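Progress report: the Jasevau Testimony Project, to the end of January
To Chantal Beaudoin, Nakora Fund

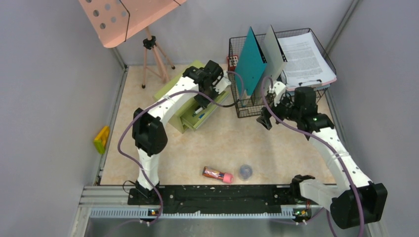 Hi Chantal, we've now recorded 60 interviews with people who left Jasevau as children during the siege years, out of the 80 we promised you, and I'm really pleased with how they're going. Most were done in Barnton, in people's kitchens, with the fridge unplugged so it doesn't hum all over the tape (I've forgotten to plug one back in, and I paid for the fish). The slow part is the paper. Every interview comes with a consent form, a family sheet and usually an envelope of letters or ration cards to be scanned and given back, and I've been sorting it all by neighbourhood. A pale green drawer cabinet like the one in the photo would do me very nicely for the ones still waiting, as I'm currently using shoeboxes and the lids have given up.

On the interviews themselves, the big change since my last report is that we now go back a second time. The first visit tends to be the story people have already told their kids: the cellar, the water queue, the bus out. By the second visit they've been lying awake and they want to fix things. One woman had always said her brother was with her on the bus, and she rang me at seven in the morning to say he wasn't, he came out the following spring, and could we please change it. We don't change it. We record the correction and keep both, and she was happy with that once I'd explained it over a fair bit of cake.

It does mean more hours per person than I budgeted for. Karine Sawatzky is doing the transcripts and she's fast, but the dialect from the upper town is hard going and she won't guess at a word, so some passages come back to me with a blank and a time code. I'd rather have the blanks.

We've had 12 people withdraw or pause, and I want to be upfront about that. A few were unwell, and others got as far as the first question and found they didn't want to do it after all. They're not included in the 60. Everyone was offered the counsellor's number, and she's kept two afternoons a month free for us right through to the end of the grant, bless her.

The listening evening at the Maldonado Street library went ahead and was full, with people standing at the back by the large print. We played short clips from speakers who'd agreed to it and left the lights up the whole time, at their request. Two men who'd been in the same school cellar met there for the first time since they were nine! They've both signed up for a second interview, together this time.

Money: we're $1,000 over on travel and under by a bit more than that on equipment, as the second recorder was lent to us. Could I move the one across to cover the other? I've attached the spreadsheet with the lines marked in yellow.

Still to do are the last 20 interviews, the upper town transcripts, and the finding aid, which I've started and am not enjoying. If you're anywhere near Barnton before then, come and sit in on an afternoon with Karine and me. Bring a cardigan, the office is freezing.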